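A thread on baking soda as a surface cleaner, and on keeping a white work surface usable. The table gets packing, sorting and small repairs. I keep the soda in the bag it came in. It is the food grade, sold as a leavening agent, sodium bicarbonate. The cleaning grade I can buy locally is coarser and costs more.

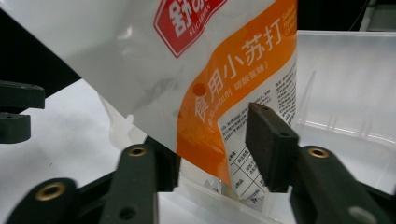 Thenmozhi Mudaliar
posted 2025-11-17 · thread

1/ The bag is Sugarman, edible baking soda, labeled in Chinese. One ingredient. If the label lists starch or an acid salt, it is baking powder and will leave a paste that dries hard. Read the parentheses under the name before you pay.

2/ Why it works on a plastic or coated board: the grains are softer than most hard coatings and they break down under the cloth. You get a mild abrasive for the first few passes and then close to nothing. Glossy finishes can still haze. Test a corner.

3/ Why it fails: too much water. The soda dissolves, the abrasive is gone, and you are wiping the table with a weak alkaline solution. Fine for grease. Useless for rub marks.

4/ Mix I use: two parts soda to one part water by volume, stirred until it holds a ridge. Make it fresh. It separates if left standing, and the bottom layer sets into a lump that has to be chipped out with a spoon.

5/ Storage. A bag this shape does not stand up once it is partly used. The film creases, the powder migrates into the creases, and the next time you open it the creases empty onto the table. Fold the top down twice, clip it, lay it on its back.

6/ I tried decanting into a Pranel jar. The lid thread collected powder and would not seat. Went back to the bag and a clip. The jar now holds screws and is good at that.

7/ Amount per session: over 200 g if I do the whole board, far less for spots. Most people use too little paste and too much arm.

8/ On the surface itself. Mine is a white board laid on a light wooden table. I do not glue it down. A loose board can be lifted, washed at the sink and turned. The wood underneath never gets the alkali, which matters, as bicarbonate can darken some woods.

9/ Leave wood showing along the edges. If the board runs flush to the table edge, every forearm that leans on it pushes it out of square. With a margin you can see at a glance that it has moved.

10/ For small flat things I use a shallow clear tray with rounded corners. Ridges in the base help. A thin printed card will stand on edge in a ridged tray if the groove is close to the card's thickness. On a smooth base it slides and lies down.

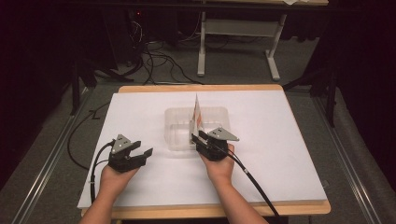 Tray notes

11/ Clear, so you can see dirt under it. An opaque tray hides the ring it leaves on the board, and by September mine had left one that needed two rounds of paste.

12/ Shallow, so a card stands above the rim and can be picked from the side. In a deep tray you have to come straight down, and a thin card bends when you pinch it by the top.

13/ Round corners are easier to wipe. Square corners hold paste. I rinse the tray in plain water only. Clear plastic scratches sooner than the board does and the scratches go gray.

14/ Order of work for the board:
- dry brush first, all loose grit off
- damp cloth, wrung hard
- paste on the marks, leave 5 minutes
- rub in short straight strokes
- wipe with clean water
- dry with a second cloth

15/ The dry brush is the step people skip. Grit under a cloth will scratch a white board faster than the soda ever could. The scratches are hard to see on day one. They fill with dirt and show up later as fine dark lines.

16/ Black rubber is the usual source of marks on white. It transfers under light pressure. Fresh transfer comes off with a dry cloth. Old transfer wants the paste. It goes the other way too: rubber picks up color from whatever it rubs against and keeps it.
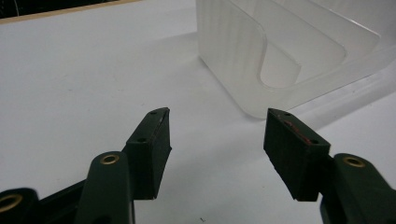 Sunee Chantharasri: Vinegar after the soda lifts what the paste leaves behind. I do it on my counter every week and there is no film at all.

17/ Replying to Sunee. The vinegar does dissolve the leftover film, so yes, as a last rinse it works. Mixed in at the start it neutralizes the soda and you are left with salty water and foam. Keep them separate. Plain water does the same job if you change it once.

18/ Film is the main complaint I get about this method. It is dried bicarbonate. Against a white board you cannot see it straight on. Get your eye down to table height and look toward a light.

19/ On fine abrasive paper: I have used 2000 grit wet on one deep mark. It took the mark out and left a dull patch the size of a coin that I can find by touch. I would not do it again on a coated board.

20/ Sprays. I ran one bottle of Zondura on half the board. Good on marker ink, no better than paste on rubber, and it left the surface slick enough that cards slid when I set them down. Slip matters more to me than shine.

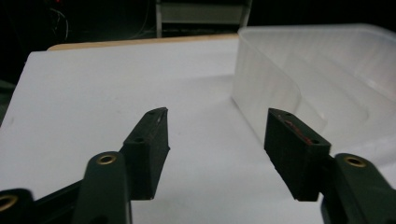 White tabletop, Ramasamy Lane.

21/ How often: every 4 weeks for the full board, spots as they appear. More than that and you are wearing the finish for no gain.

22/ Cloths: flat-weave cotton. Microfiber loads up with soda and is a nuisance to rinse. Wash them without softener or they stop absorbing.

23/ Next thread will be on board edges and how to seal a cut one so water stays out of the core. I have two sealants on test and neither has cured yet.

Recent from Thenmozhi Mudaliar
Clips that hold a folded bag shut
Pranel jars: lid threads and fine powder
Nillness drawer liner after one summer
Squaring a loose board on a wooden table
Marker ink on white surfaces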